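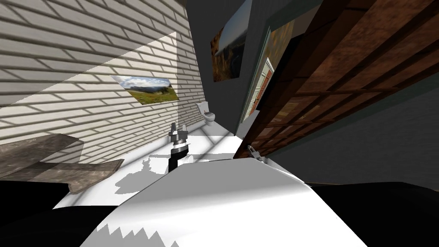 Rendering: landscape pictures on white brick and dark grey walls.

Piano Technician, Full Time
Neltum College of Music, Department of Keyboard Instruments
Posting date: July 2, 2022
Position number: 2031
Reports to: Manager, Instrument Services

Position summary

Neltum College of Music seeks a piano technician to tune, regulate and repair the college's acoustic keyboard instruments. The position is based in the Baluyot Building and covers the practice rooms, teaching studios and ensemble rooms there, as well as the recital hall on Gulholm Street. Concert preparation is shared with the senior technician. The technician also maintains the climate and service records for every instrument assigned to the position.

The inventory is mixed. It includes concert and studio grands, uprights of varying age, two harpsichords and a fortepiano. Most of the practice room uprights are in daily use from early morning until the building closes, and their actions show it. Applicants should expect a large share of the workload to be routine tuning and action repair on heavily played instruments. The department logs some 1000 service calls in an academic year, including minor ones such as sticking keys, squeaking pedals and broken strings.

Duties

Tune assigned pianos at A440 according to the term schedule. Aural tuning and electronic tuning devices are both accepted for practice room work. Recital hall instruments are finished by ear.

Regulate grand and upright actions, including let-off, drop, repetition springs, key dip, aftertouch and damper timing.

Voice hammers for evenness across the compass. Concert instruments are not to be voiced without agreement from the senior technician and the keyboard faculty.

Replace strings, center pins, bridle straps, key bushings, hammers and damper felts. Splice strings where a splice will hold and the instrument is needed the same day.

Carry out pitch raises on instruments that have drifted, with a follow-up tuning.

Fill and check humidity control systems. Record relative humidity in each room on the monitoring round and report readings outside the permitted range to Facilities.

Tune harpsichords in the temperament requested by the player and assist with quilling and voicing of plectra.

Prepare written condition reports before an instrument is moved, loaned, sold or sent out for rebuilding.

Enter all work in the Nikodham service log by the end of the shift. Entries must state pitch before and after, parts used and any work deferred.

Attend rehearsals and recording sessions when a standby technician has been booked.

Required qualifications

Completion of a piano technology program, or an equivalent apprenticeship under an experienced technician.

At least 4 years of paid work in piano tuning and repair.

Ability to set a stable aural temperament and clean unisons in a noisy building.

Working knowledge of grand and upright action regulation, with your own hand tools. Shop tools and a string winder are provided.

Ability to move a grand action from keybed to bench without assistance and to work for long periods in a bent or kneeling position.

A valid driver's license. The Gulholm Street hall is off the main campus, and tools and parts must be carried between the two sites.

Preferred qualifications

Experience in a conservatory, college or concert venue.

Experience with historical keyboard instruments, especially unequal temperaments and delrin or quill plectra.

Soundboard, pinblock or key recovering experience. Major rebuilding is sent to outside shops, but the technician is expected to inspect the work on return and list any defects.

Hours and conditions

The position is full time, year round. Regular shifts begin early so that studios can be tuned before lessons. Evening and weekend work is required during jury periods, auditions and the concert season, and is offset with time off in the same pay period where possible. Leave is not normally approved in the two weeks before the start of the fall term.

Work is performed indoors. Practice rooms are small and have no windows. Hearing protection is provided and its use is recommended for test blows during pitch raises and string replacement.

Private tuning work is permitted outside assigned hours. College parts, materials and shop space may not be used for it.

Pay and benefits

Starting pay is $4000 per month before taxes. Benefits include health and dental coverage, retirement contributions, paid vacation and sick leave, and tuition remission for one course per term. The college pays annual dues for one trade association and, with prior approval, travel to one technical convention.

Selection process

Shortlisted applicants will be invited to a bench test at the Baluyot workshop. The test consists of an aural tuning of a studio grand, regulation of a sample group of notes on an upright action, one string replacement and a written fault diagnosis. Applicants may bring their own tuning lever, mutes and fork. Electronic devices must be left outside the room for the tuning portion. An interview with department staff and one member of the keyboard faculty follows on the same day.

Travel costs for the bench test are reimbursed on submission of receipts. The successful applicant is expected to start in September, before the first full round of term tunings.

How to apply

Submit the following as a single file through the college employment page, quoting the position number:

Cover letter stating relevant experience and earliest start date
Resume
Contact details for two references, at least one of whom has direct knowledge of your tuning work
A list of instruments regularly serviced in your current or most recent position

Recordings of tunings are not required and will not be reviewed. Applications are read in order of receipt until the position is filled. Incomplete applications will be returned once for correction.

Neltum College of Music is an equal opportunity employer. Applicants who need an accommodation for the bench test should say so in the cover letter.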